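The Night Lid

By the third winter the factory in Nokgate had stopped making lids, and I was still paid to close them.

I should explain my work. The company was Dobos, and it sold boxes for the home: boxes for buttons, for medicine, for the small screws that come with a bed and are never needed again. My job was to close a box, open it, and close it again, with a gripper in each hand, so that the machine at the other end of the building could learn how a hand does it. I was hired for one month. When I tell this story I had been there for 38 weeks.

My mother did not like the work. She had cleaned houses all her life, and she believed a machine should first learn to clean an oven, because that is the chore people hate. "Closing a box is not a chore," she told me on the telephone. "A child closes a box."

"A child does it badly for two years," I said.

"And then well for the rest of his life. How long does your machine need?"

I did not have this answer, so I asked her about her knees.

The machine was named Plornberg, after the town where its arms were built. It lived behind a glass door, and in the evening, when the day's recordings were finished, we were allowed to go in and see what it had learned. It was a quiet machine. It moved toward the box as my grandfather moved toward the post office, slowly and with the papers ready. It touched the lid. Then it pushed, and the lid went a small way and stopped, because the push was not straight. Plornberg pushed more. The whole box traveled over the table and fell on the floor.

There were 50 tries each evening. On my first evening it closed the lid 2 times. The woman who kept the list wrote the number with a blue pen and said that two was a good beginning. I thought two was a sad number, but I was new.

In the day I tried to be a better teacher. I noticed things about my own hands that I had never noticed. When a lid is stiff, I lean on it a little before I push. When it begins to move, I become softer without deciding to. I hold the box with one hand even when the box does not need to be held. All my life I had done these things, in kitchens and in buses, and I could not have told them to anybody. So I did them slowly, and hoped the grippers would carry them to the other side of the building.

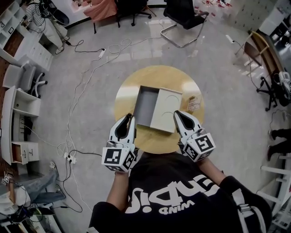
Can a machine do the small chores of a house yet?

Some of them, on a good day, if the thing it must hold is the same thing it held yesterday.

I had this question and this answer on a piece of paper inside my coat. The paper came from the interview. They had asked me to write what I believed, and I wrote that, and the man laughed and gave me the paper back as a present. Through the winter I sometimes took it out on the tram and looked for a word to change.

In March they brought the new boxes from Jindon. They were the same size as the old ones, but the lid ran easier, and for me it was a pleasure to close them. For Plornberg it was a disaster. It had learned to push hard, and now it pushed the lid out of its track and over the table, again and again, like a man who climbs one stair too many in the dark. The number on the list had been 38 for a week. With the new boxes it was zero.

The woman with the blue pen did not say anything was a good beginning. She put on her coat and went home.

I stayed. I was not permitted to stay, but the guard was watching a football match and I had a key for the toilet, which also opened the glass door. I sat down in front of Plornberg. It was switched on, with its arms folded low. I had no grippers. I took one of the new boxes in my bare hands and closed it. I opened it. I closed it again.

I knew very well that the machine was not learning from this. The cameras were on, but the recording was off, and a bare hand meant nothing to it anyway. I am not a foolish person. I did it because when my mother taught me to iron, I burned my father's good shirt, and the next evening she stood next to me without a word and ironed all his other shirts, slowly, where I could see.

I closed the box until the football was over.

After that we started again from the beginning. New boxes, new recordings, the same table. My shoulders hurt, and I learned to sleep on my back. The number became four, then nine, then for a long time nineteen. Somebody put a plant next to the list and somebody else forgot to water it. The number passed thirty in the spring and I missed it, as I was at the dentist.

The evening when it was 47, I telephoned my mother from the tram stop.

"Out of how many?" she asked.

"Fifty."

She was quiet, and I heard water running in her kitchen. She was washing something.

"And what happened with the other three?"

I told her. One time the lid stopped in the middle. One time Plornberg took the box by the wrong side and could not understand where the lid had gone. The last time it closed the lid correctly, and then it opened it again, and waited, with its fingers resting on the edge.

"Why did it open it?"

"They say it is an error. In the recordings I always open it after."

"So it does what you do."

"Yes."

She turned off the water. "Then come on Sunday," she said, "and bring some of those boxes. I have buttons everywhere."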